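Home Textiles Reuse Program
Second Progress Report to the Saltero Fund
Prepared by Sowmya Alva, Program Manager

1. Period covered

This report covers the work carried out from the signing of the grant agreement to the end of July. It follows the headings set out in Annex B of the agreement. Financial statements have been sent separately by our accounting office.

2. Collection

The program collects used bed linen, towels and curtains from households in the Noslow district, sorts them, and passes them on to shelters and to the repair workshop. Collection takes place on Sunday mornings at four points: the library parking lot, the Prumitz building, the bus depot and the east entrance of the covered market. The market point was added in the second month at the request of residents who do not drive.

By the end of the period the program had received 3,243 items. Towels and pillowcases made up the greater part. Curtains were fewer than expected and arrived mostly in poor condition, and the target for this category will need to be revised before the next report.

Of the items received, 1,389 were judged fit for direct use and delivered to partner shelters. A further portion was sent for mending. The remainder is held in the storeroom until an agreement with a fiber recycler can be signed. Two recyclers have been approached and one has asked for a sample bale.

3. Washing and sorting

All items are washed before sorting. Washing was moved in the spring from an outside laundry to the ground floor of the El Sherbiny building, where the program has the use of two rooms under a one-year agreement. The move shortened the time between collection and delivery, and it reduced the number of items mislaid in transport. Water and power are billed to the program at cost.

Sorting follows a written guide with three grades. Grade A goes to shelters, Grade B to mending and Grade C to recycling. During the first weeks the grades were applied unevenly, in particular for towels with faded color but sound fabric. The guide was amended in May and such towels are now placed in Grade A. 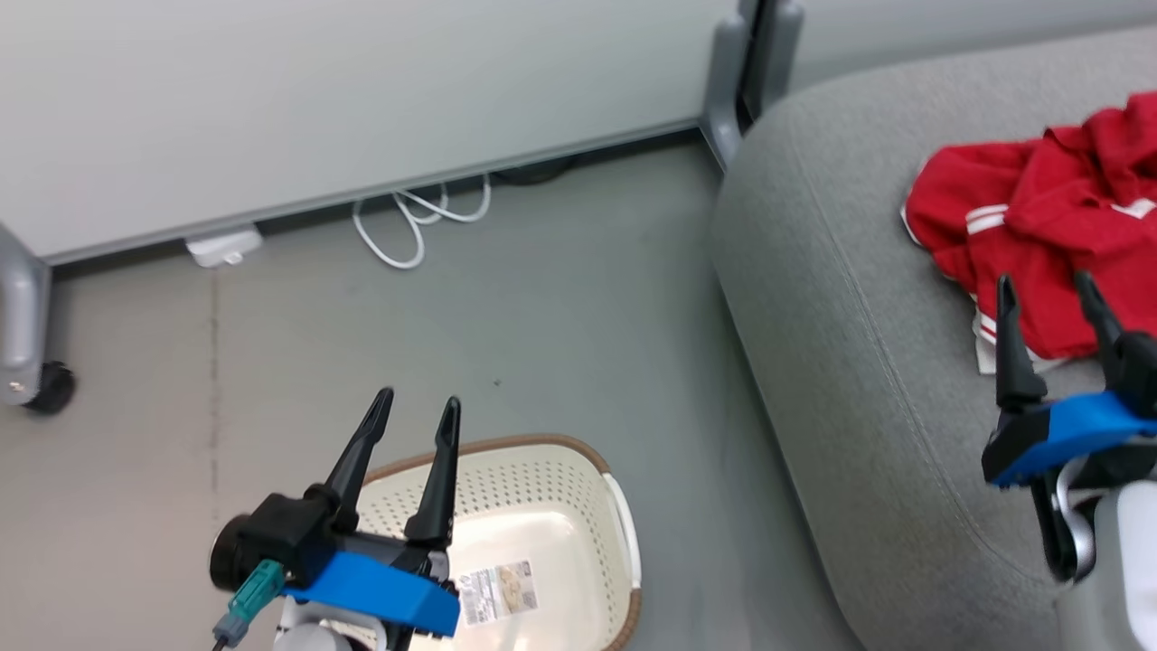 A second amendment concerns fitted sheets. Shelters reported that sheets without a marked size were difficult to use, and staff now measure each one and attach a cloth label before it leaves the building. This has added to the work at the sorting stage, and the weekly schedule was adjusted to allow a longer afternoon shift.

4. Repair workshop

The workshop is led by Mostafa Nasr and meets twice a week. Participants learn basic machine sewing, hemming and patching. About 300 items were mended during the period, chiefly duvet covers with broken fastenings and sheets worn through at the center. Where a sheet could not be saved it was cut down into cot sheets, for which there is steady demand.

Attendance was good through the spring and fell at the start of the summer vacation. One sewing machine was out of service for three weeks while a part was on order. Mr. Nasr has asked that a spare be bought from the equipment line, and we request the Fund's approval for this purchase.

5. Matters for the Fund's attention

The storeroom is close to its limit. If no recycling agreement is in place by the fall, the program will have to rent extra space, a cost not included in the approved budget.

The lease on the two ground-floor rooms ends before the grant does. Talks on an extension have begun and the owner has shown willingness to continue on the same terms. Written confirmation will be forwarded on receipt.

6. Next period

Work planned for the coming months includes a second round of leaflets in the Noslow district, a revised target for curtains, and a short survey of the partner shelters on the condition of the items delivered. The survey form is attached as Annex C, and comments from the Fund are welcome before it is sent out.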